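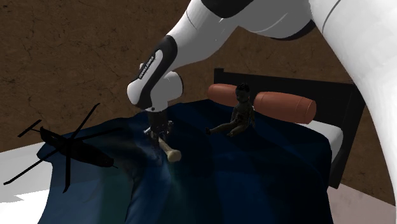

Figure 7. The bed scene in simulation. The gripper is pressed into the blanket with the bone-shaped toy at its fingers; the helicopter and the doll are the other two toys on the bed.

4.2 Picking from soft surfaces

The bed scene was built by Lozano and Sivakumar to test grasping where the support gives way under the fingers. In the table scenes of Section 4.1 the height of the surface is fixed, and a planner can stop the fingers a set distance above it. A blanket has no such fixed height. Its folds change from one episode to the next, and they change again when the gripper touches them (Figure 7).

We collected 2227 simulated episodes with the Clarkidus planner and held back 400 of them for testing. At the start of each episode the blanket is dropped from a random pose and left to settle, after which the toys are placed on it. The target is named in the instruction. An episode counts as a success if the target is lifted clear of the bed and the other toys stay on it.

Two policies were compared. The first, Skeletti, closes the fingers at the depth predicted from the camera view before contact. The second uses the same network but goes on lowering the gripper until the force at the wrist passes a threshold, then closes. Both were trained on the same data for the same number of steps.

The second policy did better on the bone, whose narrow middle sinks into the folds and is easily missed by a shallow grasp. It did slightly worse on the helicopter. Most of those failures came from a finger meeting a rotor blade, which set off the threshold too early. We saw little difference on the doll.

A common fault in both policies was picking up cloth along with the toy. Small amounts did no harm, but a large pinch dragged the blanket and sometimes tipped the doll over. We did not penalise this in training. Section 4.3 repeats the test with a stiffer blanket, keeping the threshold unchanged.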